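Ticket 2339
Product: Plarnari shared room calendar
Opened by: Golshifteh Azimi
Status: Solved, kept open for one follow-up
Month: May

The problem as first reported

Hello all! First of all, I love this calendar and so does everyone in our building, so please read this as a fan letter with a bug attached. Our repeating bookings have started turning up an hour late, but only on some people's screens. I book the long room for 9:00 and see 9:00. Amirhossein opens the same booking on his laptop and sees 10:00. The printed list for the door says 10:00 as well. Single bookings are fine, it's just the repeating ones.

What I've tried so far: signing out and in again, a different browser, deleting one booking and making it afresh (that one came out right and has stayed right!). I haven't dared delete the rest, as there are a lot of notes attached to them and I don't want to lose those.

The room affected is listed as Long Room, Hassanpour building.

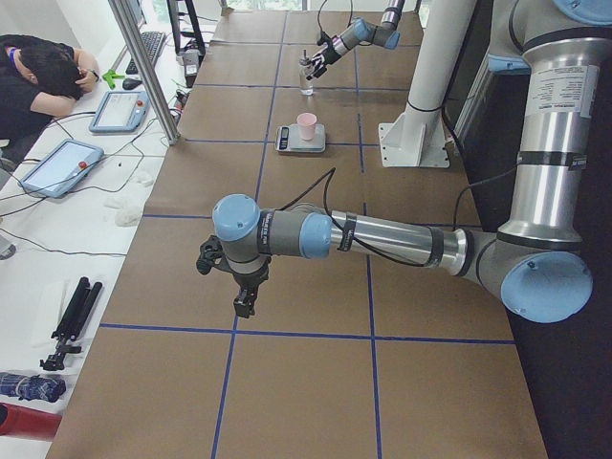
Amândio Valente replied that a new booking behaving itself was a really useful clue, and asked whether the faulty ones had all been made before the clocks went forward. He also wanted to know what time zone was shown under Settings, then Place and Time, on both laptops.

Golshifteh Azimi, 11:20
Yes! Every single one was made in winter. I went back through them over a cup of tea and there isn't one exception, which pleased me far more than it should have. My settings say London. Amirhossein's say "Same as building", and the building's page says "Fixed, no summer time". I didn't even know that was a choice.

Amândio Valente, 11:45
Lovely detective work, thank you. I think we have it. When a repeating booking is made, the calendar stores the start time along with the rule for working out later dates. Bookings made before an update we put out in March stored the building's rule, and yours was fixed. Newer ones store the rule of the person who made them. So old bookings are being read in two different ways depending on who is looking, and the door list always follows the building.

Could you try the following on one booking only, and tell me what you see before doing any more?

1. Open the building page and change "Fixed, no summer time" to "London". Press Save and wait for the green tick.

2. Open one faulty booking, choose Edit series, change nothing, and press Save. This makes the calendar write the rule again. Your notes will stay where they are.

3. Ask Amirhossein to reload his page and read you the start time.

4. Print the door list again and compare it with your screen.

Golshifteh Azimi, 13:05
It worked, it worked! 9:00 on mine, 9:00 on his, 9:00 on the door list, and all the notes are still there. I did a little lap of the kitchen. Is there a way to do the rest in one go? There are 817 in the series list if you include last year's, and I'm keen but I'm not that keen.

Amândio Valente, 13:30
There is, and you won't need to touch last year's. Filter the list to "Still running", tick the box at the top, and choose Rewrite times from the menu on the right. If that menu item is grey, your account isn't set as a building manager yet.

Golshifteh Azimi, 14:10
Grey, alas. Shirin Khosravi is the manager on our account, so she pressed the button for me. It took 2 minutes and everything has lined up beautifully. I've gone through the Long Room page day by day and can't find a stray hour anywhere.

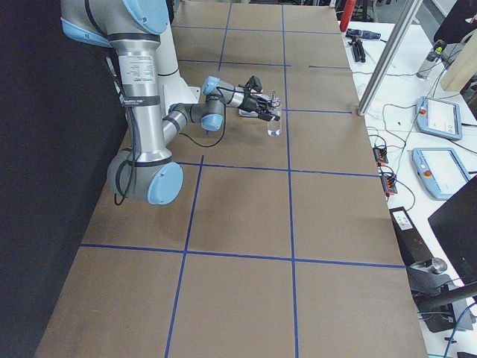

Still to check

Amândio Valente, 14:35
So pleased to hear it! One thing I'd like to keep an eye on. If anyone in your building copies the calendar into Hunilen on their phone, it may hold on to the old times until it next fetches. Removing the calendar from the phone and adding it again should clear that. I've also asked for a warning to be shown on the building page when "Fixed" is chosen in a place that has summer time — it's far too easy to pick by mistake.

Golshifteh Azimi, 15:15
Intan Pasaribu uses Hunilen and hers was still showing 10:00, so I had her remove it and add it back. All correct now. Shirin's phone is the last one to do and she's out until later. I'll write again once I've seen it, and thank you so much for the quick help — I've learned more about clocks today than I ever expected to!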